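Primberg season two, episode 5 recap: who locked the boathouse?

Posted March 11, 2023

Spoilers ahead for everything up to and including episode 5. If you're still on four, go away and come back.

Right. So we finally know what happened to the ferry money. Sort of. Half of it, anyway.

Episode 5 of Primberg went out last night and it's the first one this season that felt like the old show. Slow start, lots of people standing in doorways not saying things, then the last quarter hour goes off like a firework. My phone did not stop.

We open in the past again. January, the winter before Ilse vanished, snow on the harbour wall and everyone in those awful brown coats. Young Voser (still no first name, we are nearly through a second season and still no first name) is working nights at the ticket office and counting the takings into a biscuit tin. There should be 3000 in the tin. There's 2367. He counts it again. Same. He looks up and the door is open.

Cut to titles. Lovely.

Fans with long memories will remember 2367 as the number scratched under the bunk in the series one finale. So it was never a locker number, or a date, or the boat registration, and all those threads on the forum can be quietly put to bed. It was the cash. Ilse was keeping a record of what was left after she took her share, which means she was in on it from the start. Sorry to everyone who had her down as the innocent one. I did too.

Back in the present, things are grim at the guest house. Moussa has been sleeping in the kitchen with a chair against the door since the fire, and she's not speaking to her brother, and he isn't speaking to the police. The scene between the two of them over the washing up is the best thing in the episode. Three minutes, hardly a word in it. He dries the same plate over and over. She says "you had a key" and he puts the plate down, and that's that, we're off to the harbour.

Did he have a key, though? The show wants us to think so. We see a hook by the back door with nothing on it. But we also saw that same hook in episode two, and it was empty then as well, a good day before the boathouse was locked. Go back and look, it's when the postman comes in. Either a continuity slip or somebody is being very clever.

The inspector plot is still the weak bit. She drives somewhere, she gets a phone call, she drives back. This week she does at least open the envelope she's been carrying round since the first episode, and it's the insurance form for the ferry, signed by the old man and dated after he died. Good reveal, thrown away a bit in a car park. You'd think they would make more of it.

Then there's the residents' meeting, which I could have done with twice as long. The whole village in one room, all pretending to discuss parking. Old Mrs Brandt reads out the minutes in full. Voser stands at the back in his wet coat, and one by one everybody works out he's there and stops talking. 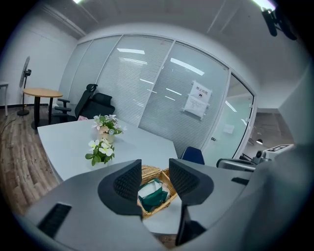 White flowers and a wicker basket on a long white meeting table.

It's during the meeting that we get the line everybody was quoting this morning. Someone asks Voser if he's come back for good and he says "I've come back for the rest." The rest of what? The money? The family? It's played completely flat, and then he just sits down and asks if they can get on with the parking.

Which takes us to the boathouse.

So we've known since episode three that somebody padlocked it from the outside on the night of the storm, and that whoever was in there got out through the slipway. What we didn't know was who was in there. Now we do. It was Moussa. She's had the cut on her hand all season and told everyone it was a broken glass, and last night we see her going under the slipway door in the dark, in the water, with the hand bleeding. Horrible to watch. Really well done, no music at all until she's on the shingle.

And standing up on the road, watching her crawl out and doing nothing whatsoever to help, is her brother.

He walks off before she looks up. She doesn't know. That's the bit that will eat at people until next week, she has no idea he was there, and she's just gone home and taken the chair away from the door.

End credits. No preview for episode six either, which is mean.

A few loose ends

The dog. Where is the dog? It was in the back of the van when the van went in the garage and we haven't seen it since. Please let the dog be fine.

The Zestus. For anyone who's lost track, that's the second boat, the one the old man was supposed to have sold. Last night there's a lifebelt with the name on it hung up in the ticket office, in the flashback, and then it's gone in the present day scenes. So somebody took it down. My money is on the harbour master, who has been far too helpful all season.

The radio in the guest house kitchen plays the same song as the radio in the flashback. Might be nothing. Might be they could only afford the one song.

The doctor was lying about the dates. Last week he told the inspector he hadn't treated anyone from the ferry, this week there's a file on his desk with the ferry company's stamp on it, in plain view, and she walks straight past it. Inspector!!

Who has the padlock key if the brother doesn't? Voser was still on the mainland that night, we saw his ticket. Unless the ticket's a fake. He did work in a ticket office.

The numbers and the nerdy stuff

The episode was directed by Takumi Sakamoto, his first for the show, and he's also down for the finale. You can tell there's a new pair of hands on it. The camera keeps still for once and he lets people finish a silence. The storm sequence was shot over four nights in a tank and then a fifth out on the real slipway, according to the behind the scenes clip that went up after the broadcast, and it was cold enough that they had to stop every few minutes to warm the cast up.

Running time was 70 minutes, up from the usual hour, so if your recording cut off as she went under the door then that's why. The full version is on catch-up now. A fair few people in the comments seem to have missed the ending completly and were wondering what all the fuss was about.

In the same clip Sakamoto says the brother was on the road in the script from the begining, and that the actor was told before filming started and asked not to tell the rest of the cast. So all those odd looks at breakfast in episode one? On purpose. I've been back through and there's a moment where she's talking about the storm and he gets up to let the dog out, and the dog is already outside.

There's also a blink and you'll miss it bit with the biscuit tin. In the flashback it has a picture of a lighthouse on the lid. The same tin is on top of the guest house fridge in the washing up scene. So the tin's been in Moussa's kitchen the entire time, and what's in it now is anyone's guess. Buttons, probably.

What's coming

Three episodes left. The channel's listing for next week is one sentence long: "Voser visits the island, and Moussa finds a photograph." No clue what's in the photograph. Going by how this show works it'll be Ilse and somebody we thought she'd never met. The doctor? The inspector?? I'd love it to be the inspector, it would give her something to do.

No word on a third series yet. The cast have been dodging the question in interviews and the writers have only said this story finishes this year, which could mean anything. One of the harbour locations is up for sale, apparently, and people are reading far too much into that.

Theories in the comments please, and put SPOILER at the top if you've read the books. Last week somebody didn't and there was a bit of a row. Comments that give away the book ending will be taken down, even if you say you're only guessing.

Episode six is on next Friday, same time, back to the normal hour. Recap up the morning after, as long as the wifi holds.

Update: a reader has pointed out that the padlock in the flashback is brass and the one on the night of the storm is steel. So there are two padlocks. Going back to watch it again now.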